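4.2 Lay leadership and the summer program at Geltby

The second case is the retreat center at Geltby, which was opened by a union of Baptist congregations and is still owned by it. We selected this site for two reasons. The archive of the center is almost complete for the period of study, and the churches which use it are of very different size, so that we could compare how small and large congregations take part in the same program.

The records consist of the guest books, the letters between the director and the pastors, and the yearly reports to the union. From the guest books we took 1296 entries. Of these, 921 give the name of a home church in a form that can be read with certainty, and only these entries are used in Table 3. The other entries are mostly from families who wrote a first name and a greeting. We did not try to guess their church, although in several cases a local reader would probably know it.

The first director, Normand Doucette, served for 14 years. In his letters he returns many times to the same difficulty. The union had built the main lodge for 200 guests, but in the early period the groups were much smaller, and the cost of heating was paid from the fees of the July camps. Doucette wrote to one pastor that "the summer children are keeping the winter adults warm." The pastors of the smaller churches accepted this arrangement. The larger congregation at Peritness did not, and for two seasons it sent its young people to a rented camp by the lake.

Egilsson has described this kind of conflict as a question of ownership: who feels that the place belongs to them, and who feels like a guest. Our material supports this view in part. The Peritness letters complain about money, but they complain even more often about the chapel schedule, the choice of speakers and the hour of the evening meal. When the program was opened to lay planners from every church, the complaints became fewer, and the Peritness groups came back in the following summer. We cannot say that the first change caused the second. A new pastor arrived at Peritness in the same spring - he had been a counselor at Geltby as a student - and his influence may have been important.

The role of the lay planners also changed the content of the retreats. Before, the typical day had three sermons and one hour of free time. After, there was one sermon in the morning, and the afternoon was given to small groups, singing and work on the grounds. The work hours are mentioned with affection in the guest books, more than the sermons are. In the interviews, older members remembered the path they cleared to the spring, and who had cleared it with them.

A similar development at the Prasance center is discussed in Section 4.3, where the lay planners were appointed by the union and did not come from the churches themselves.

Figure 4
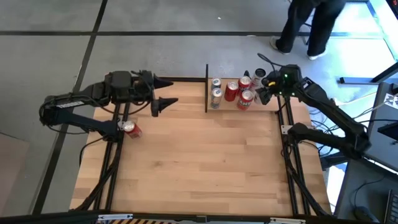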